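Dultholm Paths and Bridges Forum > Structures > Leaking joints on the old railway viaduct

quietgravel
Posted at 21:14

Good evening to all. I have read this forum for a long time but it is my first thread, so please excuse me if it is in the wrong section. English is not my first language, I hope everything is clear. 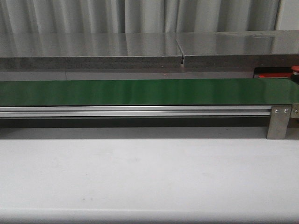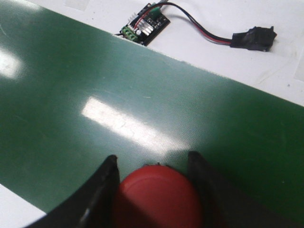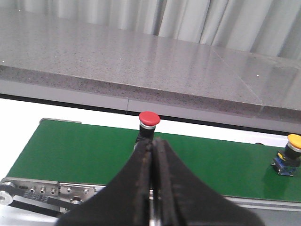
My question concerns the viaduct on the cycle path at Dultholm, and the joints between the concrete slabs of the deck. Since January the water comes through two of these joints and falls on the footway under the second arch, and in the cold weeks there was ice. The council has received two proposals. Toson wants to cut out the old filler and put a soft sealant in every joint. Fedoruk wants to lift the low slabs with injected foam first and make the sealing later. I had imagined that a joint between slabs could be as thin as the one in the grey stone worktop in my third picture, where it is only a faint line going across, but Toson explained to me that outdoors the slabs must move with the heat, so the gap must stay wide. The deck is 64 metres long. Has anybody seen one of these two methods on an old bridge, and did it last?

pannierbag
Posted at 21:40

Welcome. We had the sealant method on our little bridge over the mill stream. It was good for three winters and then it began to come away from one side of the joint. I would not blame the product. They did the work in wet weather and the concrete was not dry enough.

Do you know which sealant they propose?

quietgravel
Posted at 21:52

In the paper it is written "Verico or equal". I do not know what "or equal" permits them to use.

ballast_and_brick
Posted at 22:05

It permits them to use the cheapest one. Ask for the name in writing before anything is signed.

For me the foam is the better idea. If the slabs are low, the water will always run to the low place and stand there, and a sealant which stands under water does not have a long life. Lift the slabs, give the deck its fall again, then seal. Fedoruk has the correct order.

culvertwatcher
Posted at 22:31

I must disagree with ballast_and_brick. Foam under a slab is fine when the slab lies on the ground. On a viaduct the slabs lie on old fill between the side walls, and when you inject something which expands, it pushes to the sides also. Old brick side walls do not like to be pushed. Before I let anybody inject there, I would want to see drawings and to know what is in this fill.

Also the foam can close the old drainage. Then the water finds another way, and usually it is through the arch.

ballast_and_brick
Posted at 22:48

The pressure is small if it is done in many small steps. They put a level on the slab and stop when it has risen enough. I have watched it done on a station platform and the wall beside it did not move.

culvertwatcher
Posted at 22:57

A station platform is not a viaduct. The wall of a platform normally has earth against it and no arch under it. I do not say that it is impossible, I say that I would not choose it without an engineer.

pannierbag
Posted at 23:10

Quietgravel, how much is the difference in height between the slabs? If it is only a few millimetres I think you are all discussing a problem which is not there.

quietgravel
Posted at 07:26

I went with a straight piece of wood and a ruler before work. At the worst joint the step is 7 mm. At the others I can hardly measure it. The widest gap is around 52 mm, but there the edge of the concrete is broken, so maybe it should not be counted.

I looked also at the outlets on the side of the viaduct. One has a small bush growing in it.

culvertwatcher
Posted at 07:45

Then please begin with the bush! Clean the outlets, flush the pipes, and look again after the next heavy rain. It costs very little. A broken edge must be repaired with mortar before any sealant, otherwise the sealant has nothing firm to hold.

ballast_and_brick
Posted at 08:02

I agree about the bush. I still think that the step should be corrected one day, 7 mm is enough to feel on a bicycle with narrow tyres. But I admit it can wait until the drains are clear.

quietgravel
Posted at 12:18

Thank you, it is very useful. I have written to the council and asked for the cleaning of the outlets, the repair of the broken edge, and the exact name of the sealant. I have asked Fedoruk too if they have worked on fill above a brick arch. They answered that a colleague will call me.

pannierbag
Posted at 12:33

Ask this colleague how they will keep the drains open during the injection. And write down what he says.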